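Right, quick one before I have to pack again. Several of you asked how we managed most of August in one place without either of us crying into a bank statement, and I've been promising to write it up for ages.

Short version. We rented a kitchen.

Longer version. Every trip we'd done before was the same shape. Four cities, cheap rooms, eating out twice a day because what else do you do when you've got a bed and a kettle and a window that looks at another window. And every time the room was the bargain and the food was the thing that killed us. I went back through the old card statements one wet evening and added up what we'd spent on meals on the last one. 900 pounds. Two people. And I couldn't tell you what half of it was. Sandwiches, mostly. Sandwiches near stations.

So this time Dima said pick one town, stay put, get somewhere with a proper cooker. I moaned. I wanted to see things. Dima pointed out that last time I'd seen the inside of eleven bus shelters. Fair.

We ended up in Delthorpe, which I'd picked off a map mostly because the train stopped there and the rent was low. It's not a pretty town exactly. There's a river, a bridge with 1832 cut into the stone, a covered market, a hill that's steeper than it looks. You could see all of it in an afternoon. We had the best part of a month.

The flat was 271 a week, bills in. Two rooms over a shop that sold buttons and zips. The owner, Bo-ram Gil, met us with the keys and a carrier bag of plums and told us which ring on the cooker to leave alone. Then she went down the stairs and that was it, we lived there.

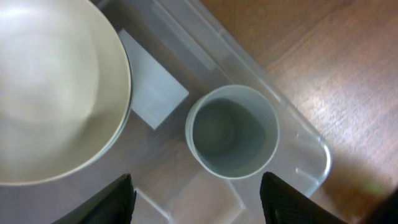

First lesson, and I got it wrong, so learn from me. Don't do a big shop on day one. I went out and bought oil, rice, flour (why flour), three kinds of spice and a whole cabbage, like we were going up a mountain. Most of it was still there at the end. The cabbage I don't want to talk about. What worked was going out each morning with a tenner in my pocket and buying whatever that got us. When it was gone it was gone.

The market's the place for that. Opens at seven, the good stuff has gone by nine, and from one o'clock they start knocking prices down because they want to go home. We got into a habit – bread and eggs early, veg late. There's a fruit stall run by a man called Nam-gil Heo who sold us bruised peaches by the box for next to nothing. You cut the bad bits off, stew the rest, breakfast for days. He also corrected my pronounciation of nearly everything, very patiently.

Supermarket for the boring things. The Brolard by the station is dearer than the one up the hill, by quite a bit, but then you have to walk up the hill. We took it in turns.

Second lesson. One meal out a week, and make it lunch. Same kitchen, same cook, a shorter menu, and the price is nearly half what they charge after six. We went to Jang, a tiny place behind the bridge, and had soup, a fish thing, rice, four little side dishes and tea, and walked out so full we had to sit on a wall. I looked at the dinner board on the way past another night and the fish thing on its own cost more than our whole lunch. The wall was nice too.

Getting about. We hardly did. This is the bit that felt strange, I kept thinking we ought to be on a train to somewhere. In the end we had two day trips, both by Retov, the little green buses that go from outside the market. Buy the day ticket off the driver, not the machine, the machine only sells singles. One trip was to the coast, where it rained sideways. The other was to a village with a Thursday-sounding name I've lost the bit of paper for, good cheese, one cafe, a very angry goose. 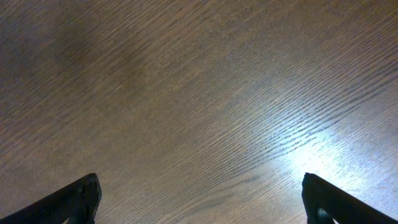

Delthorpe Slow Travellers – Home Stays Group

(I joined up with this lot when we got back, by the way. They've been going for years and meet once a month to swap addresses and moan about luggage. Eun-ji Kwak runs the list and she's the one who told me to put prices in.)

So, prices. The rent you've had. Food came out at well under half of what we'd spent on the sandwich trip, and that includes Jang and includes the flour. Coffee we made ourselves, except when we didn't, and that's the column I'd look at harder next time. It creeps. A coffee while you wait for the rain to stop, a coffee because there's a nice bench. I'd written "coffee" so many times in the notebook I started just putting a c.

Things I'd take next time: a decent knife. Every rented kitchen in the world has the same blunt one. A tin opener for the same reason. A couple of those clips for closing bags. Small jar of whatever you put on everything. A washing line, the stretchy kind, because a month is a lot of socks.

Things I wouldn't bother with: the guide book. The second pair of smart shoes. The first pair of smart shoes.

Booking. We wrote to the owner directly and asked what she'd take for a longer stay, and she came down a fair bit from the weekly rate without much fuss. Always ask. Ask nicely, say how long, say you don't smoke, say you'll do your own sheets. The worst you get is no. Man-sik Do from the group did the same for a place on the other side of the river and got his last few nights thrown in for nothing, which I'm still cross about.

Check what's in the kitchen before you pay, too. Get them to tell you how many pans, is there an oven or just a thing with a door, is there somewhere to sit down and eat. We once had a "fully equipped" place that was a microwave on top of a fridge.
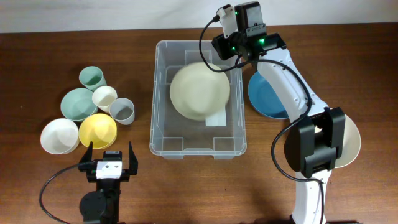 Cups and bowls on the table.

Was I bored? Few people have asked me that now. Yes, a bit, in the second week. There was a wet afternoon when I'd read everything and walked everywhere and I looked at flights on my phone for an hour. Then the next morning the bread woman at the market put our loaf by before I'd opened my mouth and I was so pleased I told Dima twice. You don't get that in a place you're leaving tomorow.

It won't suit everyone. If you've got one week off a year and you want to see the big sights then go and see them, don't sit over a button shop stewing peaches on my say so. And it only really adds up if there are two of you splitting the rent. On my own I'd have paid the same for the flat and I think I'd have gone a bit odd.

But for us, yes. Already talking about the next one. Dima wants mountains, I want somewhere flat. Bo-ram has a cousin with a place by a lake and has promised to send me the number.

Will put the recipe for the peaches up when I find the notebook. It's in one of the bags. Train's at ten past six and I haven't even found my other boot so that's your lot for now.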